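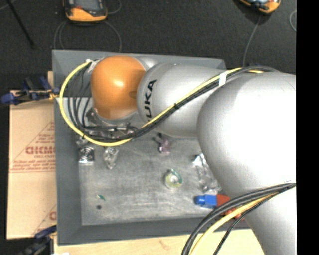

Bin-Picking Cell, Jandstead: Cable Dressing and Upkeep

Notes on how the cell is kept running between jobs. Work by Vandana Chaudhary and Rekha Vishwakarma, 5 February 2022.

Cables follow the top of the arm, held with white tape and small black ties. The yellow cable keeps a wide loop at the wrist – pulled tight, it limits the last joint.

Tape and ties are checked every 200 picks and replaced at 2,000. A lifted tape edge counts as a fault.

The bin is clamped on its left side. If a clamp is moved, re-teach the bin corners before the next run.

Scuffs on the bin floor are left alone. Small mixed items go back in by hand, with the arm parked and the drives off.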